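Nevireo Family Question Box: our review after a summer of suppers
Monday, September 29, 2025

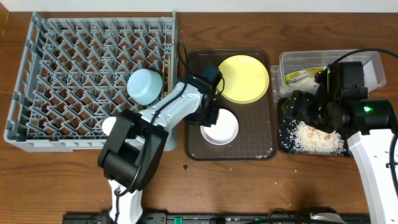 Light blue cup upside down in the gray dish rack.

I have wanted to write about this box for weeks and kept putting it off, partly because school started and partly because every time I took it out to look something up, one of the kids took it off me and we ended up playing instead. Which tells you most of what you need to know!

Some background first. We are a full house these days. My husband and I have a son in middle school and a daughter who is a junior, and in the spring my mother-in-law moved into the downstairs bedroom. She is wonderful and we love having her, but for the first while everybody was so polite. Supper was "pass the beans" and "how was school" and "fine." My son could get through a whole meal on the word fine. Then we'd all scatter and I'd hear more laughing from four separate rooms than I'd heard at the table.

My sister gave us the Nevireo box after a weekend here. She didn't say anything about the suppers, she just left it on the counter with a sticky note that said TRY ME. (She has never been subtle.)

What it is: a heavy cardboard box, a bit bigger than a brick, full of cards with a question on each side. The lid says 857 questions and I'm taking their word for it. The cards are sorted into seven groups by colored tabs, with names like Back Then, Would You, Small Stuff and Around Here. There are two little stands so you can prop up a card where both ends of the table can read it, and a pad of paper for the drawing questions. No timer, no points, no app, no batteries. You pull a card, you read it, people answer or they don't.

I'll admit I expected the kind of question that makes teenagers leave the room. You know the ones, where you're supposed to share your greatest fear over meatloaf. There are a few like that, but they're all in one group called Deep End and you can leave the whole group in the box. Most of the rest are small and odd and very easy to answer. What's a food you pretended to like? Which neighbor would you want on your team in a snowball fight? What did your room smell like when you were eight? That last one got my mother-in-law going for half an hour about sharing an attic bedroom with her sisters and a crate of apples, and my daughter put her phone face down all on her own and started asking questions back. I got up to get more bread just so I could stand in the kitchen and grin.

Back Then is our favorite group by a mile. If you have a grandparent in the house or one you call every week, I'd buy the box for those cards alone. My husband has heard stories about his own mother this summer that he had never heard in his life, including one about a borrowed motorcycle that she now refuses to repeat. The kids bring it up constantly.

Would You is the one my son always picks. They're the silly either-or questions and he argues them like a lawyer. We had a discussion about whether it would be better to have a very loud sneeze or a very slow one that went on through dessert and into the dishes. He talks more during Would You than he does in the rest of the day put together, and I will take it.

Around Here is the clever one, I think. The cards have blanks, so you fill in your own town. We did "the best place to eat a sandwich outside in ____" and every person had a different answer for Prilham, and the next weekend we went and tried my daughter's, which was a bench behind the library I must have walked past for years. Lovely spot! We've been back.

Small Stuff is good for tired nights. Short questions, short answers, and nobody has to think very hard.

We took the box with us to the lake in August and that was its real test, because it rained. We played it with my brother's family too, so there were little ones in the mix. The younger kids could join in with nearly everything except Deep End and a handful of the Back Then cards, which don't work very well if your "back then" was last Christmas. The drawing questions saved us there. You draw your answer and pass it around and everyone guesses. My youngest niece drew what she said was her favorite relative and it had six legs, so I guess it was the dog.

A few things I'd change, because I don't want to sound like I'm selling it.

The print is small. My mother-in-law can't read the cards without her glasses, and the pale yellow ones are hard going for me too in the evening with only the hanging lamp on. The stands help some. I'd happily have a bigger box with bigger cards.

The lid is tight. When it's new you need two people and a bit of a tug. Ours has loosened up, and now it slides off if you carry it carelessly. I have picked cards up off the stairs. Put a rubber band around it and you'll be fine.

The drawing pad runs out fast. We went through it before the lake trip was over and moved on to the backs of envelopes, which worked just as well.

And there are some repeats, or near repeats. I've found a couple of questions in Small Stuff that are almost word for word the same as ones in Would You. With that many questions I can forgive it, but you do notice.

We also own Dagdag, which is a similar idea with a spinner and points, and people have asked me how they compare. Dagdag is fun with a crowd and my son likes winning, so it comes out for birthdays. For a plain weeknight supper I find the points get in the way. Somebody is telling a nice story and somebody else wants to know if it counts for one or three. A friend of mine swears by Grorance, the one with the wooden cubes, and I've played it at her house. It's beautiful to look at and great for young kids, but my two were too old for it the day it came out. If your kids are little I'd look at that one first and save Nevireo for later.

How we use it, in case it helps: the box lives on the shelf next to the table, and whoever set the table gets to pick the group. We do one card, sometimes two. Anybody can say pass and we don't tease them about it (that was my daughter's rule and it was a good one). If the card falls flat we toss it back and talk about something else. Some nights we forget it completely, and some nights we're still sitting there when the food is long gone and I have to remind people they have homework.

I tried a grand plan at first where we'd do a card every single night and write the answers in a notebook. That lasted less than a week. It felt like an assignment and the kids smelled it right away. I do keep a notebook now, but it's just for me, and I write in it after everyone has gone up. It has the apple crate in it, and the bench behind the library, and the snowball team.

Would I buy it again? Yes, and I have. One for my brother's family, since they kept asking where we got it, and another for my parents, who live alone and told me they'd run out of things to say to each other, then called me after supper on the first night to report that they'd been arguing over a Would You card since the soup.

Five stars from all of us, except my son, who says four and a half because of the lid.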